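Budgeting for a second gripper: spares first or whole unit?

darnstead_bro
17/02/2021 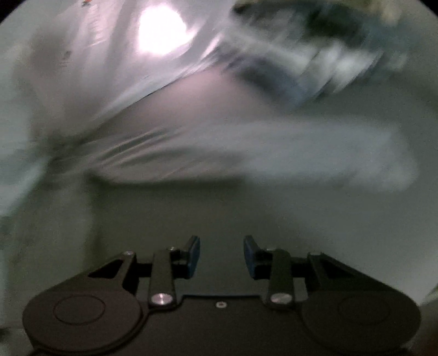 So we've got one hand-held gripper going at the bench and I've been told there's $2,000 for the year, which sounded like heaps until I started writing the list out. It's been a lovely thing to use, but the blue finger pads are what worry me, as I go through them faster than I'd planned (mostly my own fault, I do get carried away with plastic bags and wrap). Wandix want $957 for another complete unit, and a pack of 20 pads is $14. Would you buy the second unit now, or stock up on bits and sit on the rest? Any thoughts welcome, I'm no good at this side of it!

Cheers, Brodie Baxter

trundmont_bríd
Hi Brodie, lovely to see someone asking before the money's gone! I'd get the second unit, no question. We ran on a single one all through January, and when a pivot worked loose the whole bench sat idle while I hunted for the right screw. You can pull parts off a second one in a pinch as well. Freight hurt more than I expected, mind you, so ask for that in writing.
Bríd

carroll77
I'd go the other way, with respect to Bríd, who's forgotten more about this than I know. Two units means two lots of calibration and two lots of wear, and if there's only one pair of hands on the job the spare just lives in a drawer. Pads, fasteners, a spare link or two, and keep the rest for a decent camera mount and some better lighting. Glare off shiny plastic has cost me more good takes than any worn pad ever did.

trundmont_bríd
Fair point about the lighting, I'll give you that one. Still think you're brave with no backup, though!

darnstead_bro
Thanks both, this is really helpful. It's only me on it at the moment but there's talk of a second person after Easter, so that muddies things a bit. I might grab two packs of pads now and ask Wandix how long they'll hold that price. Does anyone know if they sell the links separately? Couldn't find them on the order form.

carroll77
They do, you have to email them and ask.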